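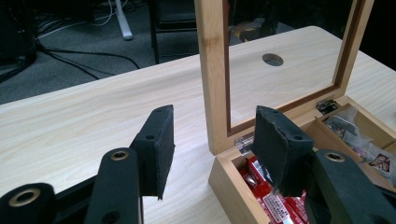 This report covers the upkeep of the two hand-held grippers during January. The main work was the finger pads. The black foam on both fingers has become worn and uneven at the lower edge, and new pads are ordered from Brullus. The bushings in the arms were cleaned and will stay in service.

Print this page | E-mail this page

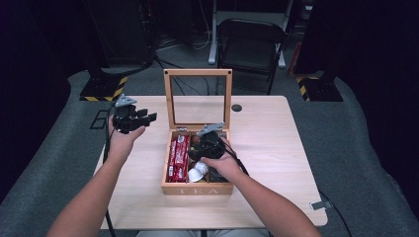
Ngan-ling Hung
Maintenance Technician, Tellon project

We keep the wooden tea box as our check object, with the lid open. After each service the operator takes packets from it with the left and the right gripper. The divider walls are thin, so a finger which closes not parallel is noticed quickly. In the last check we made 100 grasps with each gripper. The left one missed 12, and Kalevi Lappalainen has adjusted its linkage. 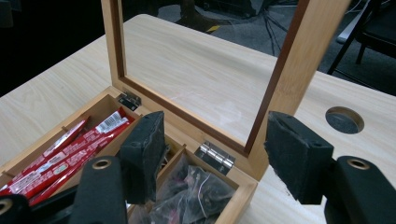
The pads should be changed after some 400 hours of use, but until now we had no written record of hours. Usa Sriwong has started a log for each gripper. We ask for approval to buy one spare set of pads and one spare cable. The cable is still good, but delivery from Jota is slow.

Last updated: January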